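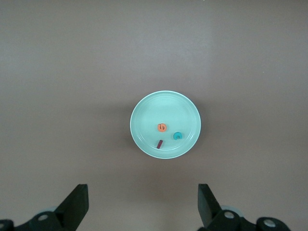 Three pieces on the mint plate, gripper open, from the wrist camera.

I promised an update on robotics club and then went quiet for most of the winter, so this is going to be a long one. We have an arm! It moves! Mostly where we tell it to!

If you're new to the blog, I joined the club at school last fall with no robotics experience beyond a line follower I built in middle school (it followed the line for maybe a foot and then went to live under the couch). Our club has always been a driving-robot club, wheels and ramps and lots of arguing about gear ratios. This year Ms. Tokgöz, our advisor, signed us up for the tabletop division at the Wostbridge student meet in May, and that means picking things up and putting them down. It sounds like the easy division. Ha.

The task is called Clear the Plate. Small pieces sit on a dish and the arm has to take each one off and set it in the right spot on the table. You get 200 seconds. No touching, no remote control once the clock starts, and you lose points if you shove the dish. We named our arm Bilyk and I no longer remember whose idea that was, but the name is on the sign-up form, so it's official.

The practice pieces are small and they all want to be grabbed in a different way. The orange one is a rounded disc sort of thing with a darker curvy mark on top that I read as a b and half the club reads as a d. The teal one is curled up like a letter a. Then there's the little dark red stick, which looks like it should be the easiest of the bunch and is my personal enemy. It lies at an angle, so the gripper has to turn to match it, and if the turn is off by even a little the fingers come down on the ends of the stick and it shoots across the plate.

I'm on the vision team with two other people, and I love it so much more than I expected to. My job right now is color. The program looks at the picture from the wrist, finds the blobs of color, and works out where the middle of each blob is. Orange was working the first afternoon. Red took a bit longer, mostly from me mixing up two variables. Teal has eaten my entire month. The plate is a pale minty green and the teal piece is sitting right there on top of it, and my first version happily announced that it had found one enormous teal piece the size of a plate. It then tried to pick up the plate.

The fix was saturation! The piece is a much stronger color than the dish, so now I throw out anything washed out before I even look at the hue. I changed one line and sat there grinning at the screen like a goof. Then the sun moved, the highlight on the rim changed, and I had to pick a new cutoff. I've been keeping every picture we take in one folder so I can run the code on all of them at once, and we're up to 2635. Of the last batch I checked by hand, 179 were still wrong, and nearly all of those had a shadow falling along one side of the dish. So shadows are next.

Meanwhile the mechanical team is arguing about fingertips. The flat pads are great on the disc and kind of clumsy on the curly one. Somebody wants to try rubber and somebody else wants to cut a notch in them. I stay out of it and eat pretzels.

Our best full run so far cleared the plate with 5 seconds left on the clock, and the whole room yelled so loud that the orchestra kids came over to look. We haven't managed it again yet, but we have it on video and I have watched that video an unreasonable number of times.

Next meeting is 2/19/20, right after last bell, same room. We could really use one more person who likes writing code and one who likes tightening screws. If you go to my school and you've been thinking about it, come by! I'll save you some pretzels, and you can settle the b or d question for us.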